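The Cassim Reveal

The truck was supposed to be ready by May. In the shop they had stopped saying which May.

Nusrat Pramanik ran the battery line for Cassim, a company that had sold 533 electric vans and now wanted to sell a pickup. The pickup was called the Greltus. It existed as one running prototype, one body shell with no floor, and a set of drawings that the founder, Ronaldo Agbayani, liked to show to people on airplanes.

"Tomorrow night," Ronaldo told the crew at the morning meeting. "We drive it onto the stage under its own power. No ropes, no ramps. It comes around the curtain, it stops on the mark, I get out."

"What's the range tonight?" Femi Danladi asked.

"Why does that matter? The stage is thirty feet long."

"It matters if someone asks you."

Ronaldo said he would handle it if someone asked. Then he went to try on jackets.

Femi had built the drive unit. He had come over from Wumham, where he spent nine years on garbage trucks, and he did not like the word reveal. At Wumham a truck was finished and then a city bought it. He went back under the Greltus with a lamp and looked at the rear inverter, which had been throwing the same fault since the weather turned.

"It's the coolant sensor," Nusrat said. She was sitting on an upturned crate with her laptop on her knees. "It reads high, the controller gets scared, and it cuts power."

"Is it really high?"

"No. I put a probe on it. The sensor's bad."

"So we change the sensor."

"It's a Brillance part. They have one in the warehouse in Reno. It can be here in two days."

Femi slid out from under the truck and lay there looking at the ceiling lights.

"I could tell the controller to ignore it," she said. "It would take me ten minutes."

"I know it would."

Neither of them said anything for a while. Across the bay, the paint people were masking the tailgate. The truck was going to be a dark copper color on the side facing the audience. The other side was still in primer.

At noon Femi called Reno himself. A woman named Moushumi Munasinghe answered. She told him the last courier had left, and the next one would leave the following morning.

"What if I came and got it?" he asked.

"From where?"

He told her. She laughed, and then she heard that he meant it.

"I'm here until nine," she said. "After that the gate is locked and I don't have the code."

Nusrat had the better car, so they took hers. It was one of the old Cassim vans with the seats put back in, and it needed to charge twice on the way. They stopped the first time behind a grocery store in a town neither of them had heard of. The charger gave them half of what it promised. Femi walked up and down the curb.

"You could have let me turn it off," Nusrat said. "The sensor check."

"And if the next one reads high and it's right?"

"It's thirty feet of stage."

"That's what he said."

She bought two coffees from the machine inside and gave him one. The van climbed a percent at a time. She thought about her first month at the company, when there had been 12 of them and Ronaldo had swept the floor himself on Fridays. He had been easier to tell things to. 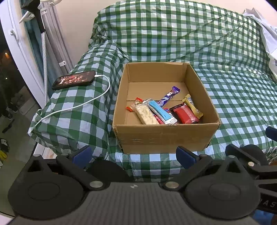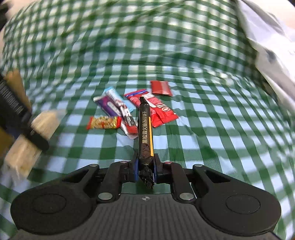 Tharushi Uddin

They reached the warehouse with a quarter hour to spare. Moushumi was standing at the gate in a heavy coat with the part in her hand. It was smaller than Femi remembered, about the size of a thumb, in a sealed gray bag.

"You drove over the mountains for that," she said.

"Do you need me to sign something?"

She had a form. He signed it on the hood of the van. She looked at the badge on the grille.

"Is this the company with the truck? My brother put a deposit down. He did it the first night. He tows horses."

Nusrat had been reaching for the charging cable. She stopped.

"How far does he tow them?" she asked.

"All over. Elko, mostly. Can it do that?"

Nusrat knew the number. With a loaded trailer, on the battery that was in the prototype, the Greltus would go less than half the way to Elko. With the battery that was in the drawings it would go all the way, and that battery was a year off if everything worked.

"Not the first ones," Nusrat said. "He should wait, or ask for his money back. They have to give it to him if he asks."

Moushumi nodded slowly. "All right. I'll tell him."

They were on the highway again before Femi spoke. "You'll get fired for that."

"She won't say who told her."

"She might."

"Then she might."

It was snowing a little on the pass, and the heater took its share of the battery, so they turned it down and drove in their gloves. They charged behind the same grocery store, which was closed. They got back to the shop after three in the morning. Femi changed the sensor in the time it took Nusrat to sweep up. When she powered on the truck the fault was gone, and the temperature on the screen matched the probe to the degree.

Ronaldo came in at six, wearing one of the jackets. He walked around to the copper side and stood with his hands in his pockets.

"Did you fix it?"

"It's fixed," Femi said.

"See? I told them you'd work something out." He ran a finger along the door seam. "What do I say if they ask about the range?"

Femi looked at Nusrat. She turned the laptop around on the crate so that Ronaldo could read it. She had two columns on the screen, one for the truck in the room and one for the truck in the drawings. The trailer figures were on the bottom line.

He read it standing up. Then he pulled over a stool, sat down in the good jacket, and read it again.

"Who else has seen this?"

"The three of us," she said. "And a man in Nevada knows the bottom line. Or he will by breakfast."

Ronaldo rubbed his eyes. Outside, the carrier was backing up to the bay door, beeping, and somebody was shouting at the driver to come left.

"Send it to my phone," he said. "The first column."

She sent it. Femi went to open the door.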